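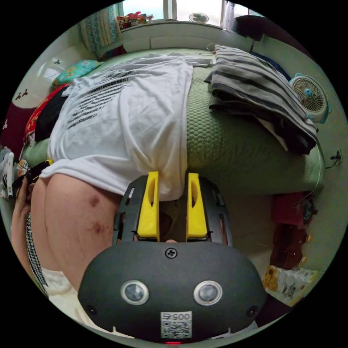

According to one reader of the Tindemeck household pages, a bed is the only table in the house that never needs clearing first, apart from the blanket, the pillows and whatever was dropped on it last night. The remark is usually quoted in favour of bed folding. Its opponents quote it too.

Home | Household | Laundry | Folding | Index

Bed folding

Bed folding is the domestic practice of sorting, flattening and folding clean clothes on top of a made bed. It is distinguished from table folding, which is kinder to the back, and from chair storage, in which no folding takes place and none is seriously intended.

Setting

The bed is normally covered before work begins. A textured bedspread, such as a honeycomb weave, holds cotton in place better than a smooth sheet but leaves its pattern under the hands, so that creases in the garment and bumps in the cover are easily confused. Spare blankets are folded first and moved to one side, where they take up the space that was wanted for the shirts. A small fan is sometimes kept near the bed in warm months.

The chief drawback is height. Most beds are built for lying on, and an adult folding at one spends the whole task bent forward. The Dravetville Home Manual recommends kneeling, then devotes a page to sore knees.

The T-shirt

The T-shirt is the standard unit of bed folding, and most methods are described in terms of it. The shirt is laid flat, the sleeves are drawn outward and the body is smoothed from the collar down. Whether the print should face up or down is disputed. The Arboleda fold begins face down, so that the lettering ends on the outside of the finished square. The Brovovbridge fold begins face up and hides it, a method favoured by owners of shirts from old work outings.
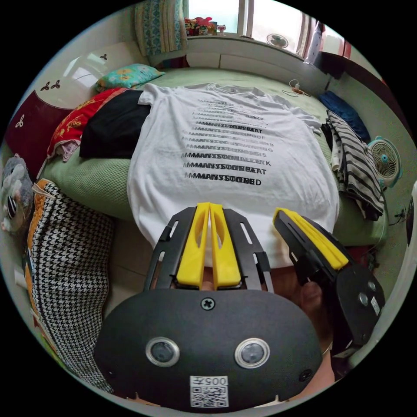

White T-shirt with printed lettering, laid flat on a pale green bedsheet.

Neighbouring garments are a known difficulty. A sleeve spread to its full width will usually come to rest on something already folded – dark clothes in particular, which collect lint from pale ones with great loyalty.

Surveys

A Tindemeck survey of 514 households found that 182 folded mainly on a bed. Another 34 claimed to fold everything straight from the line, and were not visited. The median session lasted 20 minutes, excluding the search for socks.

See also: Airing cupboard; Fitted sheet (disputes); Chair storage

Last updated: January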